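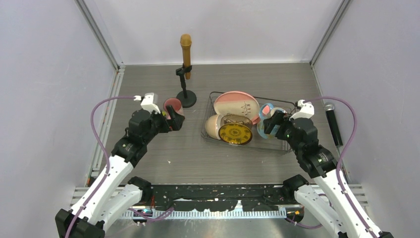

Slide 1: Teaching with your hands

Morning everyone, thanks for coming to the Cikstead session. Let people find seats, then start.

I want to talk about the part of robot learning I enjoy most, the bit where a person does the job first. At Baran we spend most of our time on this. One operator, two arms, a table of ordinary kitchen things and a wire basket. We've recorded 299 demonstrations for the tableware task so far and I still like watching them!

Ask: who here has driven a robot arm by remote control? (Expect a few hands. If there are lots, skip the next slide.)

Slide 2: Two ways to show a robot something

By hand: you take hold of the arm and move it through the job. Lovely for a single arm, quick to explain, and anybody can have a go. The trouble comes with two arms, when you also need to open and close both grippers and you've run out of hands.

By remote control: you sit at a pair of smaller leader arms, and the big ones copy you. You feel clumsy for a while. Our new operators get 17 practice runs before we keep anything, and the change over those runs is wonderful to see.

Slide 3: The basket

Go back to the opening picture here. Point out the plate leaning at the back of the basket and the bowl-shaped piece lying on its side. Round things roll, plates slide, and a cup can be held by the rim or the body. Each of those is a choice the operator makes without thinking, and the robot only learns it by being shown.

Also mention the wire. Thin wire and open gripper fingers are a bad mix, so we teach people to come in from above and go slowly near the rim. Tell the Estska story if there's time (the basket that travelled the whole length of the table, hooked on one finger).

Slide 4: What makes a good demonstration

Keep moving. Long pauses get learned too, and then the robot stops and dithers just as you did.

Leave the small fumbles in. If you miss a cup and go back for it, brilliant, that's a recovery and we want it. We threw 129 early runs away for being untidy and I'd love to have them back.

Change the layout. Swap sides, turn the basket a bit, put something else on the table. We allow up to 5 runs on one layout.

Use the arm that's nearer. People favour their right hand, and it shows in the data.

Slide 5: Breler demo

Play the clip, no talking over it. Then the slowed-down handover from left to right, which gets a gasp most times. Check the sound is off, the motors are loud through a hall system.

Slide 6: Questions

Likely ones: how long to train a new operator (a morning to be useful, longer to be smooth), do we record force (not yet, we want to), can visitors try it (yes please, come to the stand after lunch and bring your own mug).

Leave the contact slide up while packing away.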